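Two arms and a whole lot of mugs

2,036 views | 4 comments | 10 shares

I've had a few messages asking how the two-arm kit is getting along, so I'm sitting down with my coffee (fitting, as you'll see) to give it the long write-up I promised back in August.

For anyone new, the kit is the Kotlow bench pair from Mastden. You get two arms, a rail to bolt them to, the grippers, the wiring, and a binder of instructions that is thicker than my old high school yearbook. It shipped to me in Budunmont in more boxes than my hallway could hold, and my sister-in-law had to climb over them to get to the bathroom. She has forgiven me, I think.

Assembly took me 2 weekends, and I'd call that fair. The rail went together like a dream. The cable routing did not! The binder shows every conduit lying flat and tidy along the arm, and mine wanted to loop out at the elbow no matter what I tried. I wrote to Mastden about it and got a lovely reply from Kartini Yeoh in their support office, who told me to leave some slack there and stop fighting it. Good advice for cables and maybe for a few other things in my life.

The software is called Sampaio, and it's the part I was most nervous about. You can teach it a motion by guiding an arm by hand, then tidy up the path on your laptop afterward. I'm no programmer (I taught middle school band for most of my working life), and I had one arm picking up a wooden block by the end of the first evening. Getting two arms to share a table politely took a good deal longer, and I still keep my hand near the stop button.

Since then I've moved on to mugs, which I chose because I own far too many of them and wouldn't cry over a chip or two. I set them out every which way on a tray, some upright, some upside down, and let the arms have at it.
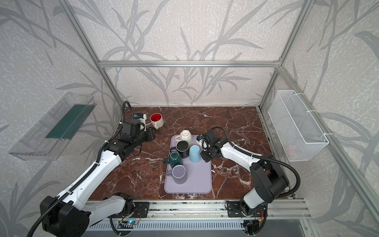 Mug practice on the marble top, with the teal one lying on its side.

The upright ones are the easiest by a mile. Upside down is harder, and a mug on its side is a real test of patience, especially if the handle ends up somewhere awkward. I've spent whole evenings nudging a grip point a hair to the left and then a hair back again, and I enjoyed it more than I probably should admit.

Now for my gripes. The grippers come with one style of finger and I'd have liked a softer set in the box. The binder has no index. And Sampaio logs you out if you walk away to let the dog in, so save your work often, please, and learn from my sorrow.

Would I buy it again? Yes, I would, though I'd clear the hallway first. If you want something that works right out of the box, I'd look elsewhere, but if you like to tinker and don't mind a slow evening, it's been grand company. Next I want to try the spoons, and I have a bad feeling about the spoons.

Get new posts by email. You can unsubscribe at any time.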